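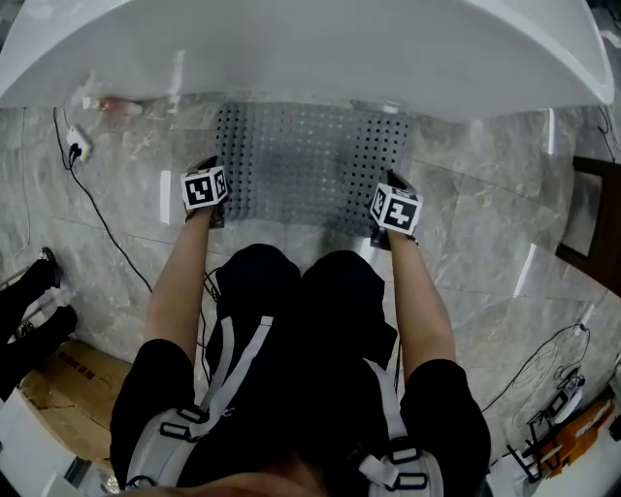
Renu Vashisht had bought the bath mat in Olldale for 20 dollars, and it had never once lain flat. It was grey and full of little square holes, and her mother-in-law said it looked like something you would strain noodles through.

"It goes under the edge," said Urmila Grewal from the hallway. "Not out in the middle where people trip."

"I know where it goes."

Renu got down on her knees on the marble. The floor had come with the flat, along with the humming fan and a cupboard door that opened only if you lifted it. She took hold of the mat and pulled. 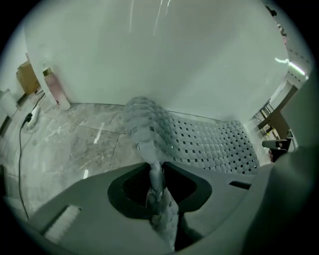 Page last updated: August

One side came up in a hump. She pressed it down and it came up again somewhere else.

"Turn it over," Urmila said.

"It's the same on both sides."

"Then it won't hurt to turn it over."

Renu sat back on her heels. They had been in the flat 2 weeks. The rent was 575 a week and the bond had taken the rest, and in all that time the two of them had talked about the mat, the cupboard and the price of onions. They hadn't talked about Khattak, or the house there, or who had the keys to it now.

"Did you ring your sister?" Renu asked.

"She didn't pick up."

"You could try her tonight."

"I could." Urmila came in and stood beside her in her socks. She looked at the mat for a while. Then she put one foot on the corner and leaned on it.

"Go on," she said. "Pull your end."

Renu pulled her end.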